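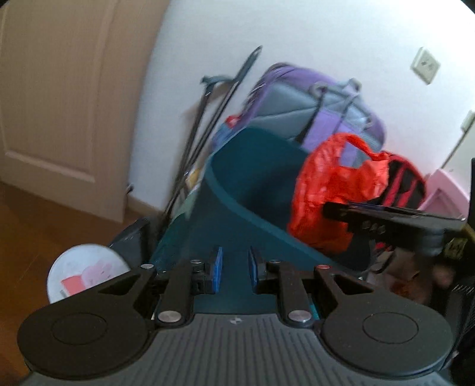

My neighbor upstairs told me last month that I was washing my wool sweaters to death, and that in her family they washed them two times in a winter, no more. I was a little offended. Then I counted my sweaters that still had their shape, and I stopped being offended.

Home | Older posts | Recipes | Mending | Write to me

I grew up with a machine that had one program for everything. When I moved to Skidcombe, I brought with me a gray cardigan that my aunt had knitted, and in the first November I made it fit a child of six. So I have been reading, and trying.

What I do now is simple. After I wear a sweater I hang it over a chair near the open window for one night. In the morning the smell of cooking is mostly gone. Small spots I clean with a wet cloth and a drop of soap. A full wash comes only when the collar looks tired.

For the full wash I use cool water, and I leave the sweater in it for 30 minutes without rubbing. I bought the Treklow wool soap, the bottle of 500 ml, and it has lasted me since May. The Komwood one smells nicer but I had to rinse four times, and my back did not like this. Then I roll the sweater in a towel, press with my knees, and lay it flat. Never on a hanger! I have one blue sweater with shoulders like a coat rack, and I keep it for painting walls.

The drying is the slow part. In my flat it takes two days, and I must turn it in the evening or the underside stays damp. The shop on Nasr Street sells a flat drying net that hangs over the bathtub. I have looked at it many times and have not bought it yet.

If you know how to bring back a cuff that has become wide, please write to me. I tried steam and it helped until lunch.

Print this post | E-mail this post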